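Ticket: Wrist camera frames out of step with arm data, two-arm bottle task
Opened by: Nabila Manurung
Assigned to: Yusri Setiawan
Opened: 6th August
Status: Resolved

Nabila Manurung
We are collecting bottle and cap demonstrations on the Jotier station, and the Osman checker is rejecting a lot of them. Out of 151 episodes uploaded from this batch, 53 came back with "camera/state mismatch". The operators didn't notice anything odd while driving the arms. Joint data looks clean. When I play a rejected episode back, the gripper closes in the log before it closes in the wrist video.

Restarting the recorder did not help. Swapping the USB cable on the right wrist did not help either.

Bottle station, fixed camera first, then wrist cameras:
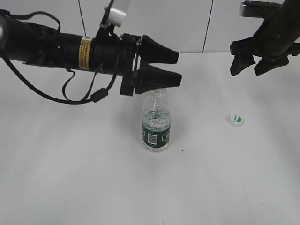
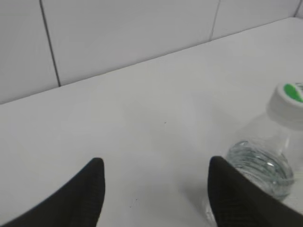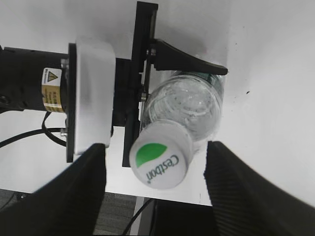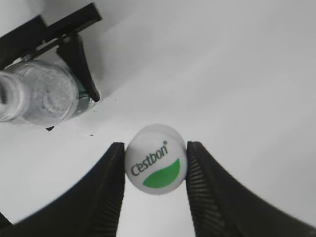
The fixed camera passes the check every time, so I don't think it's the main clock.

Yusri Setiawan
Thanks. Can you send the recorder log for one bad episode and one good one? Also which version of Bekaro is on the recording PC?

Nabila Manurung
Both logs uploaded. Bekaro is the March build. We never updated it on this machine.

Yusri Setiawan
Found it. The March build stamps wrist frames when they are written to disk – it should use the time they arrive. In your bad episode the offset reaches 72 ms. The checker allows 35. Please update, then record a short test before going back to full collection.

Don't delete the rejected episodes. Arrival times are kept in the raw log, so they can be restamped. I'll run the script tonight.

Nabila Manurung
Updated. Test episodes all pass. Operators are back on the cap task.

Yusri Setiawan
Restamp finished and the 53 went through the checker again, all accepted. The Riline station has the same build, so I've opened a separate ticket for that one. Closing.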